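Dindura Lodge: Lounge Inspection Checklist with Comments
Monday, October 17, 2022 | By Samira Mansour
Filed under: Buildings > Shared rooms > Checklists
Print this page | E-mail this page

Scope: ground floor lounge, seating and low tables. Previous check: September. Ratings are OK, Monitor or Action.

1. Walkway from door to rear seating. OK. Clear width 123 cm at the narrowest point, measured with the Adik tape.

2. Loveseat and three-seat sofa, frames and legs. OK. No movement under load. Glides on the loveseat are worn and should be replaced at the next service.

3. Upholstery, cream. Monitor. Seat cushions have flattened at the front. Fire labels present on both pieces and legible.

4. Leather armchairs, dark brown. OK. Stitching sound. Keep 50 cm clear of the wall heater when it is in use.

5. Low tables. Monitor. The two are to be kept square to each other with edges flush. An angled join leaves a corner at shin height.
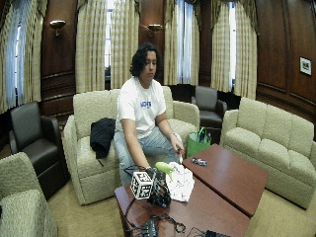
Item 5: lounge tables in use, second table at an angle to the first. Item 7: green tote bag on the floor beside it.

6. Cables on or across tables. Action. Leads are to run to the side away from the seating and be held with Rorkov clips. A tangled lead must be straightened before anyone gets up from the loveseat.

7. Bags and clothing. Action. Bags go on the hooks, including shopping totes. Jackets left on seats should have straps tucked in so that they don't hang over the cushion.

8. Small items and paper on tables. Monitor. Clear crumpled bags and loose objects at the end of each session.

9. Wood panelling. OK. One panel left of the window has lifted nearly 2 mm at the base. Refixed with Bitar adhesive; check again next visit.

10. Lighting and exit sign. OK. Both tested on mains and battery.

Actions open: 2 (items 6 and 7). Room may remain in use. Recheck both items at the next monthly visit and initial the door sheet.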